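Plemevance have a second record coming

I had an email from Muireann McGrath in September to say the second Plemevance album is finished and has been since the spring. It is called Dolan, it has 12 tracks, and she is putting it out herself in the new year. The first single, Enix, is up on her page now.

For anyone who missed the first one, Plemevance is Muireann on synths and voice and Hạnh Quan on more or less everything else. They pressed 886 copies of the debut and sold the last of them from a table at the back of a gig I went to. I paid for mine in coins.

Enix is slower than I was expecting. The drums don't come in until over halfway, and the vocal is so low in the mix that I had to look up the words. I wasn't keen the first time. By the fourth or fifth play I had the bass line stuck in my head on the bus.
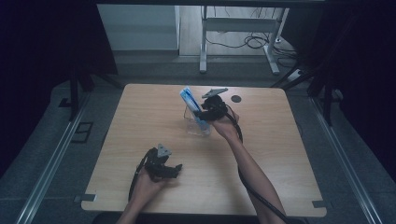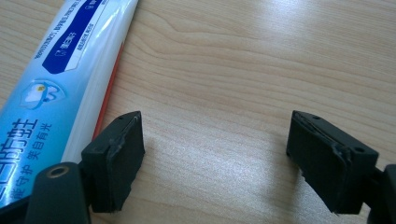 The B-side is called Plarkudero and I prefer it. Hạnh sings on this one, which is new, and there's a bit of accordion run through what sounds like a broken tape machine. Muireann says it was recorded in one afternoon and they left the mistakes in. You can hear a chair creak near the end.

They are playing 2 sets on the same night to launch the album, an early one at half past six for people with trains to catch and a later one with a support act still to be confirmed. I've put my name down for the early one.

No word on vinyl yet. Muireann got a quote and didn't like it, so it may be CD and download only to begin with. I'll add a note here when I hear more. My copy of the first record has a scratch across side two, so if anyone has a spare they'd part with, please get in touch.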